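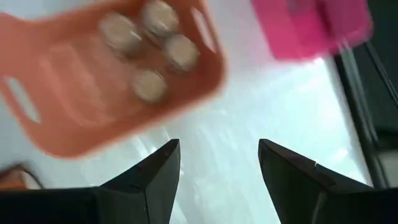
ullville_cell
Wrist camera position drifts on the tray cell at Vornum. After every finger change the taught pick point is off to one side, always the same side. The tray stays where it is and the round parts sit in the right half of it, so the reach is short. Fingers are the long black ones with the narrow tips. Controller is the Zorkau, payload set to 400 g. I have re-run the hand-eye routine three times this month and it holds until the next finger swap. Where would you look first?

pkt_1818
Finger seating. Take both off, clean the carrier faces, check the dowels for play. If one dowel is worn the finger leans and the midpoint between the tips moves. The camera is fine, you are calibrating to a bent reference.

ullville_cell
Dowels were replaced in October. I can't feel any play by hand.

pkt_1818
By hand means nothing. Put a dial gauge on the tip and push.

greasegun
Disagree with the above. I'd look at the camera bracket. On ours the bracket shares two screws with the gripper flange, so each finger change disturbs it if somebody slackens the wrong pair. Also your picture is smeared on the tray and sharp on the fingers. Are you triggering while the arm is still moving? Calibrate on frames like that and the result is worth very little.

ullville_cell
That one was grabbed on the approach. Calibration frames are taken at standstill, with a 600 ms settle.

greasegun
Fine. I would still fix the film on the table. Those creases throw glare just under the tray edge and another patch over by the right finger. If your edge finder locks on to one of those you get a constant offset.

pkt_1818
A constant offset, yes. It would not appear only after a finger change.

greasegun
Unless he re-teaches after each change, and he does.

ullville_cell
Gauge result: left finger moves under load, right does not. Bracket screws were tight. The carrier had a burr beside the dowel hole. Stoned it off, refitted, torqued to 4 Nm as on the Triantafyllou sheet. Table film comes off at the next stop. Will run a shift before I touch the calibration.

pkt_1818
Mark the fingers L and R while you have them off.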